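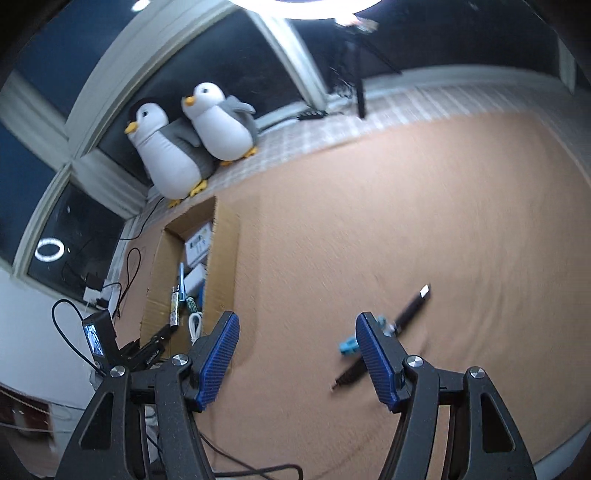

Hand-held gripper over the marker pen, jaws open. Penguins on the ledge.

16 April 2019

Today we repeated the pen task, the same one I wrote about in October. Laurinda wanted 200 demonstrations before we train again, and now we have them. My wrist is tired, but I am content.

The result from the first policy is still on my mind. It succeeded in 14 trials of 20, and 4 of the failures had the same form: the fingers closed too early, near the white end of the pen, and the pen turned away. I believe the cause is in my own demonstrations. I always approached from the same side and at the same speed. So today I began each one from a different height, and I waited a little with the jaws open before closing – Laurinda says this pause may confuse the model. We will see.

Lama Twal asked if we should keep the Isto baseline in the paper. I answered yes, although it makes our table less beautiful.

Tomorrow I start the training early and read the Bagheri draft while it runs. I must also write to Ascombe about the finger pads.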